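Setting up a push-sorting table for a small arm

What follows is the second part of our notes on the arm at the Bosman workshop. Part one covered bolting down the base and wiring the stop button. By now you should have an arm that homes without complaint and a stop button that cuts power to the motors. If you haven't, go back and finish that first.

Our arm doesn't pick anything up. It has a plain rod on the end and slides blocks across a board. Pushing is slower than gripping, but there is far less to go wrong, and the blocks can be ordinary plastic toy shapes.

Fixing the board

Use a flat, sanded board with no finish on top. Varnish makes the blocks stick and then jump. Lay a steel rule across it in both directions and look for light underneath. Ours had a slight hump in November, when the heating came on, and we turned it over.

Set the board on the perforated table and bolt stops into the holes along the near edge. Keep the bolt heads lower than the board's surface. Push the board hard against the stops by hand. It shouldn't shift or rock.

Setting the rod height

Jog the arm down slowly until the tip just touches, then raise it by 3 mm. Save that height as your working plane. Now drive the tip to each corner at the same height and check the gap with a bit of card. If one corner is tight, pack under the board at the other end. Don't correct it in software yet – you will only have to undo it later.

Give the cable at the collar enough slack to follow the arm through its full reach, and tie it well above the tip.

The first pushes

Start with a single block out in the open and the others kept back along the far edge. Bring the rod down beside the block, never on top of it, and stop short. Then move in at the slowest speed you have.
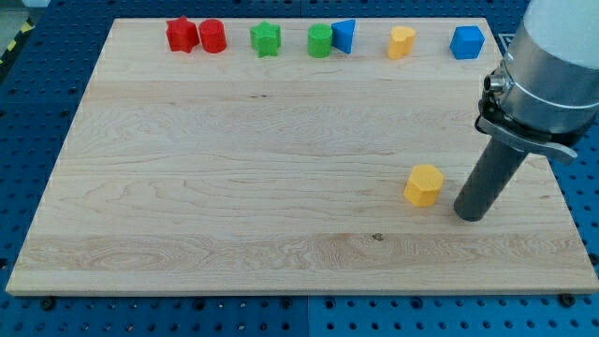 Dusunell wrote in after part one to say that round blocks had been a nuisance on their own table, as the rod slid off to one side unless it met them dead centre. They suggested learning on something with flat sides and leaving the cylinders until last.

We'd agree with that. An octagon is a good first block because there is always a flat face near enough to the rod. Stars are awkward, as the rod can lodge between two points and turn the block.

Push in short strokes. After each one, lift the rod, back off, find the block again and line up on its centre. Our log has 211 strokes from the first evening, and most of the bad ones were long strokes where the block had drifted and the rod carried on past it.

When single pushes are reliable, add a second block and try to bring the two together without knocking either one round. Save your settings before you change the speed.

Related items
Bolting down the base and wiring the stop button
Brestetti motor drivers: first settings
Turning an old Vendgate cabinet into parts storage
Keeping cables out of the way on a small arm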